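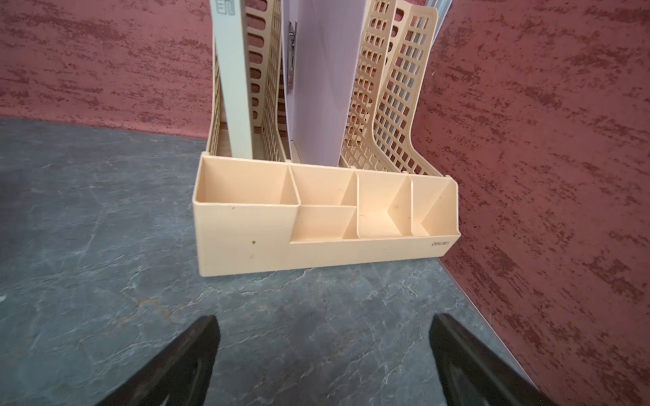 Weather and Other Grumbles

So we had the storm. If you live anywhere near Prillden you'll know which one I mean, and if you don't, you'll have had one of your own at some point and can fill in the noises yourself.

I was out in it, of course. I'd looked at the sky from the kitchen at teatime, decided it was going round us, and set off up the lane to Fleren to drop a casserole dish back at my sister's. It's a walk of 20 minutes if you don't stop to talk to the horses. I had a summer jacket on. I had the dish in a carrier bag. It was a lovely warm evening and there were swifts all over the place, very low, and I remember thinking how nice that was instead of thinking what my gran would have thought, which is get indoors.

The first rumble came when I was past the last of the houses. A long way off, I told myself, over Tindar or somewhere. Then the light went a nasty sort of yellow and the wind got up all at once and turned the leaves over, and I did that thing where you speed up a bit without admitting you're worried.

You're supposed to count between the flash and the bang, aren't you? Five seconds to the mile. I have known this since primary school and I've always found it comforting, right up until I got to two. Two is not comforting! I was on an open stretch with a wire fence on one side and a single enormous ash tree on the other, and I couldn't for the life of me remember which I was meant to keep away from. (Both. I've looked it up. Keep away from both.)

Then the rain came, and it was like having a bath emptied over my head. I ran. I don't run, as a rule, and I certainly don't run with a casserole dish, but I ran down the hill to the old milk lorry depot where Gemechu Tufa keeps his van, and there he was in the doorway of the shed, waving both arms at me like someone bringing in a plane.

I'd never said more than good morning to him before. We sat in the van with the windows steaming up and he gave me a towel that smelled strongly of dog and half a flask of very sweet tea, and we watched it go over. He's seen far worse, he said, and told me about hail when he was a boy that took the leaves off every tree on their road. I said the worst I'd had was a caravan holiday. We had a good laugh about that, and then there was a crack so loud that we both shut up for quite a while.

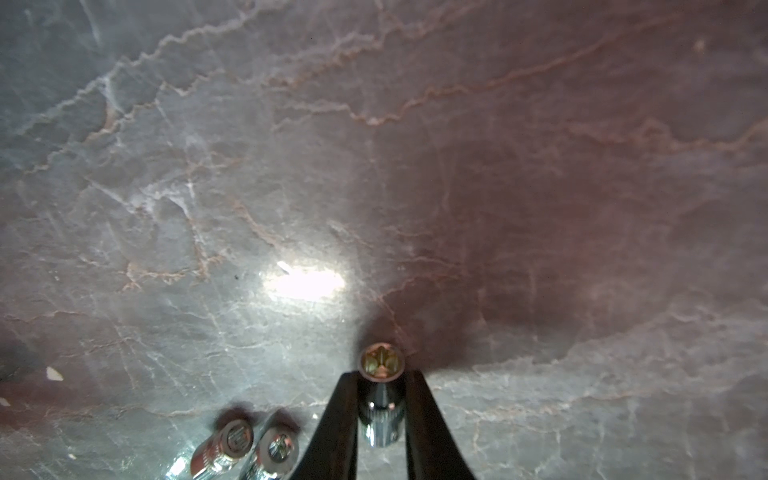 It was the ash tree, or part of it. We saw when it had eased off and he drove me up to my sister's. There was a long pale strip down the trunk where the bark had come away, and bits of it were lying right across the lane, some of them as long as my arm. I had walked under those branches. I went a bit wobbly then, I don't mind telling you, and Gemechu very kindly talked about his gearbox until I felt better.

My sister's power was off and stayed off until gone midnight, so we had cheese on crackers by torchlight and she told me off at some length. Apparently she'd rung me three times to say don't come. My phone was on the arm of the sofa at home, where it spends most of its life.

Down in the village the damage was mostly small stuff. The drain outside Quansah's backed up again (it does this if you so much as water a window box) and they were sweeping brown water out of the shop at 7 a.m. with the door propped open. The bus shelter has lost a panel. Next door's router went pop, and so did their doorbell, and the cat from the corner house turned up in somebody's greenhouse two streets away, furious but fine.

I've had a few people ask about the tree. There's tape round it at the moment and a man in a hard hat has been to look, but I haven't heard what they've decided. I hope it can stay. It's been there longer than any of us and it was already looking a bit poorly on the road side, so I'm not getting my hopes up.

The casserole dish survived, by the way, without a chip on it. I've made Gemechu a lemon drizzle and washed his towel twice, and it still smells of dog. I'll take them both round tomorrow if it's dry.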